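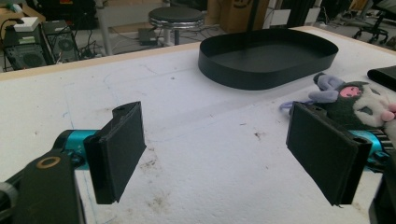

Tobias fand, die Liste vom letzten Mal sei zu lang gewesen, und bei der Stromverteilung habe sowieso keiner bis unten gelesen. Na gut! Ich hab gekürzt (ein bisschen) und meinen Senf wieder direkt drangeschrieben.

## Sicherheitscheck LAN-Abend, Bovovar-Halle

Stand: Montag, 10. Mai 2021, geprüft von mir und Fathima

- [x] **Fluchtweg Nord:** frei. Letztes Mal standen da drei Gehäusekartons, diesmal hab ich gleich Klebeband auf den Boden gemacht, schön neongelb.
- [x] **Fluchtweg Süd:** frei, aber die Tür klemmt. Man muss unten leicht gegentreten, dann geht sie. Gilt für mich nur mit Bauchweh als erledigt, ich hab der Hausverwaltung geschrieben.
- [ ] **Stromkreise:** Kreis 3 ist noch offen. Mit der Turnierreihe dran plus Kühlschrank wird mir das zu knapp, ein Gaming-Netzteil zieht bei uns gemessen bis zu 520 Watt. Der Kühlschrank muss auf einen anderen Kreis, Jaime kümmert sich.
- [x] **Mehrfachsteckdosen:** keine hintereinandergesteckt. Bitte, bitte lasst das so! Wer eine eigene mitbringt, zeigt sie mir vorher.
- [x] **Kabelbrücken:** liegen im Mittelgang. Eine wackelt am Ende, da kommt noch Tape drüber.
- [x] **Feuerlöscher:** zwei Stück, Prüfplakette gültig bis Juli. Also vor dem Sommerturnier neu prüfen lassen (hab ich mir notiert, erinnert mich trotzdem).
- [ ] **Beamerhalterung:** Sicherungsseil fehlt. Ohne Seil hängt da nichts über der Flirnlow-Finalbühne, da lass ich auch nicht mit mir reden.
- [x] **Lautstärke:** am Kommentatorenpult getestet, okay. Vasco will lauter, Vasco kriegt nicht lauter.
- [x] **Erste-Hilfe-Kasten:** komplett, steht neben der Anmeldung. Kühlpacks sind im Gefrierfach, hinter der Pizza.

Schlüssel Nr. 237 liegt bei Horácio. Die zwei offenen Punkte gehe ich vor dem Aufbau nochmal durch, und vorher wird auch kein Rechner angesteckt, nicht mal kurz zum Patchen.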